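Flernwood Property Office, Working Notebook
Monday, entry by Smaranda Avram

Deposit ledger review, continued from the previous page. The Rees building ledger and the bank statement differ by $154. The difference was traced to a pet fee entered twice for one unit. The second entry has been reversed and initialed.

The move-out inspection form was tested again with the revised kitchen section. Under the old form, inspectors recorded dishes and other small items left behind as a single line, and owners disputed the charges. The revised form requires one line per item, with a photograph attached to the unit record before anything is boxed.

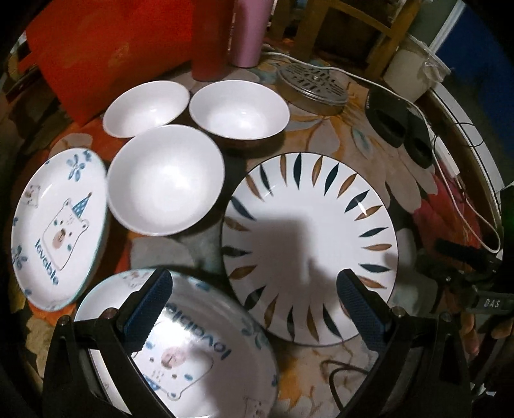 Two oval plates with bear print, "lovable" in blue lettering.

Photographs now upload to Oria under the unit number. Files over the size limit are still rejected without a message. Arwel Phillips has reported this to Trindeo and will record the reply in this notebook.

Repair approvals: the owner's written consent remains necessary for any single job above $665. The yearly limit per unit stays at $4,000. Staff are reminded that a job may not be split into 2 invoices to remain under the first figure.

Open items: reissue the corrected deposit statement for Rees; replace the old inspection forms in the front office binder; confirm the October lease renewals with Arwel.

0 comments | 2 shares

Contact the office | © Flernwood Property Office | Back to top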